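September, evening

Second session on the Pandik this month. Siham Zaki had the bench from four, so I took the white table at the Bunomdale end and carried the controller over. Cable run is longer that way and I don't like it, but the bench vice was in use and she had a gearbox in pieces.

Fitted the new blue fingers. These are revision 8 of the ladder pattern: pockets along the inner edge, thin ribs between, blunt tip. Revision 7 had the same pockets but the ribs were printed across the load and two of them let go last week during a plain close on nothing. Turned the part on its side for this print. Took longer and used more support, and the faces came out speckled, but the ribs feel much stiffer by hand. The mounting holes were tight again. Opened them with the hand reamer, not the drill, after what happened to the left one last time.

Zeroed the jaw with the fingers off, then on. The servo reads 143 closed and 497 at the opening I want to use for picking. It will go to 653 before it meets the stop, but at that end the linkage is nearly straight and it buzzes. I have put a soft limit in the config and written the number on the inside of the lid, where the last one was rubbed out.

Wrist camera next. The bracket had crept round on its screw, so I put a shakeproof washer under it and set the angle again with the arm parked over the table. I want both fingertips in view at the picking width and enough table beyond them to find a part before the arm commits to it. With the old fingers the tips sat too low in view and half of every grasp was guesswork.

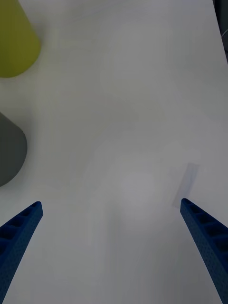

Exposure was the slow part. Left on automatic, it hunts each time the arm moves over the table, and the threshold in the finder moves with it. Fixed the exposure and the white balance, then took a blank reference with the lamps as they were. The reference isn't flat. White tables look even until you subtract one picture from another. I tried a plain blur-and-divide and that dealt with most of it. Anything pale or clear will still be a nuisance, and I have left that alone for now.

Ran open and close from the keyboard until I was bored. No creaks from the ribs. There is some play at the right-hand pivot which I think is the bush and not the finger. Skavero list that bush in two lengths and I have a feeling I bought the short one. Need to measure the old one before ordering, and not order from memory as I did with the belts.

Siham came over at the end and asked why I don't fit rubber pads. Answer is that I want to know what the bare print does first, otherwise I shall be tuning two things at once. She thinks the tips are too square for anything round and will push it away before they hold it. Possibly. A shallow vee at the tip would be easy to draw and costs one more print. She also pointed out that I had the emergency stop behind the arm, where you have to reach across it. Moved it.

Ki software still drops the serial link if the laptop sleeps. Turned sleep off. The proper fix is a reconnect in the driver, which I have been putting off since spring.

To do:
measure pivot bush, both sides
draw vee tip as revision 9, keep the pockets
reconnect in driver
shorter camera lead, or clip the present one to the forearm
save the config somewhere other than the laptop

Packed up at half past eight. Left the fingers on the arm and the jaw open so the springs aren't loaded.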